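Home Shop Trays & Liners Bottles Seating Journal Contact

Filed under: Canteen & Break Room > Serving Trays > Paper Liners

Werik tray liners, printed, box of 1000

Okay, so I get more emails about these than about anything else in the shop, and I've finally sat down to write a proper page for them. They're plain paper liners for a standard cafeteria tray, white with a little food print in rows, and I love them more than a grown woman should love a piece of paper! I used them for years in my own lunchroom before I ever sold a box.

What they do is pretty simple. You drop one on the tray, the plate doesn't skate around, the crumbs stay put, and when somebody is finished you fold the whole mess up (napkin, bread ends, the lot) and it goes in the trash. The tray still needs a wash, obviously. But it's a quick wash, and if you've ever scraped dried gravy off a brown tray at the end of a long shift you'll know why I care.

The paper is uncoated on both sides. I tried the Gonent ones with the shiny top for a while and they look lovely for about a minute, but a glass slides on them like it's on ice, and they curl up at the corners if your room is humid. The Werik paper lies flat. It soaks up a drip and it gets see-through where it's greasy, and that's fine by me - it's a liner, it's supposed to get dirty.
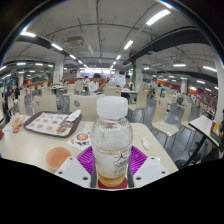 Size is the thing people get wrong, so please measure before you order. Measure the flat part inside the rim, and don't go by the outside edge. The liner is cut with rounded corners and fits the Figueiredo rectangular tray right up to the rim. On the Orkavside tray it comes up a bit short on the long sides, and you'll see a strip of tray all around. Some people like that. Neusa Frota, who runs the lunch counter at a trade school and has bought from me since the beginning, says it looks like a picture mat and she wouldn't have it any other way. If you have round trays, these aren't for you, and no, I don't cut them down (I tried once with kitchen scissors and a very patient teenager, never again).

They come flat, in bands of 100, packed in one carton. Keep the bands on until you need them. Once a stack is loose it picks up damp and the sheets start sticking together, and then you're licking your thumb in front of customers. I keep mine on a shelf near the trays with something heavy on top. An old cutting board works great.

A few things I get asked:

Can you put hot food straight on it? I wouldn't. Bread, a muffin, a wrapped sandwich, sure. Soup goes in a bowl, please, and so does anything with sauce.

Does the ink come off? I've had wet cups standing on them all through lunch and haven't seen it on the cup. If you spill a whole drink and rub at it you'll get a little smudging on the paper.

Is there a plain version? There was, and I dropped it in June - it just sat there. I can still order it in if you take 30 cartons or more, so write to me first and we'll talk about timing.

How long does a box last? Depends so much on your room. Iolanda Araújo goes through one in a couple of weeks with her hospital crowd, and my church supper people are still on the box they bought last year.

The item number is 2721 if you'd like to order by phone, and it saves us both a lot of "the ones with the little food on them, no, the other little food." Cartons leave here the day after you order. If a corner gets crushed on the way, send me a quick note with your order number and I'll replace the bands that got bent.

Pairs well with: Figueiredo rectangular tray, Werik two-fold napkins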